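Home Notebook Projects People Search

Bin cell notebook
May 2020
Entry by Aurelia Kuster
Shares 10 | Comments 3

Carried on with the planner swap. Murik (our grasp ranker) is now talking to Turcotte (motion planning and collision checks) over the new message format, and the old bridge script is gone from the start-up file. If anyone still has a launch file that calls it, you'll get a timeout and no useful message. I lost half the morning to that before I read the log properly.

Main problem: Turcotte was rejecting far too many grasps near the walls. The planner log just says "no valid approach", which covers everything from a real collision to a bad seed. I split that message into separate codes so we can see which check fails. Most of the rejections were the forearm cable volume against the bin rim. The cable is modelled as one fat capsule fixed to the link, left over from when Ritetti set up the first cell model, and it is much too wide on the inner side of the wrist.

Changes made:

- replaced the single capsule with 3 shorter ones, following the loop under the joint cover
- left the margin on the outer side alone
- wall margin is now a parameter, read at start-up, no longer hard coded
- bin model is the flared one. Someone had loaded the straight-sided version again — please check the file name before you commit

With the new cable volumes the planner finds approaches it used to throw away. I don't fully trust it yet. The capsules are fixed and the cable isn't, so at some wrist angles the real loop will sit outside what we model. For now I've put a limit on the last joint in the planner config. It costs us a few grasps and I can live with that until we have something better. Vurkeck has a deformable cable check but it is too slow to run for every candidate. Could be used on the top 2 only, after ranking. Not tried.

Second thing, perception. The segmenter is fine when blocks lie apart on the floor of the bin. It is poor when part of a block is behind the arm, and we still take a depth frame with the arm over the bin if the cycle is interrupted. It then returns one short block where there is a long one, with a centre in the wrong place, and Murik ranks it highly as the visible part looks clean. I added a check that the arm is in its clear pose before a frame is accepted. If it isn't, the frame is dropped and the state machine asks for a move out first. Slower but at least the centre is right.

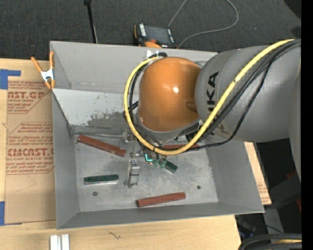
Notebook vol. 2, p. 10

The reddish-brown block towards the back is the one to look at, as the cable and the black wires cover most of it. Any frame in this pose should now be refused. The green block on the left is clear of the arm and makes a decent reference when comparing masks.

The sloping panel on the left is also missing from the bin model. To the planner it's just floor and wall, so a grasp low on that side could be accepted when it shouldn't be. I've added a keep-out box over it as a stopgap. The box is bigger than the panel and will block some good grasps. The proper fix is to measure the panel and put it in the mesh.

The worn dark patch on the panel may give trouble in the colour mask too. I'd like to try masking the whole panel out before segmentation. Haven't done it.

To do:

- measure panel, update mesh, remove the keep-out box
- replay the old logs with the new failure codes
- Vurkeck on the top 2 candidates, note the planning time
- write down the joint limit somewhere other than my config

Branch is pushed, not merged. Don't merge before the replay is done.

Comments (3)

tmk: The straight-sided bin was me, sorry. Renamed the file so it won't get picked up by the wildcard again.

R.: Does the clear pose check use commanded or measured joints? We had trouble with commanded on the other cell.

Aurelia Kuster: Measured, with a small tolerance. It's in the same config as the joint limit.

Previous entry Next entry Back to top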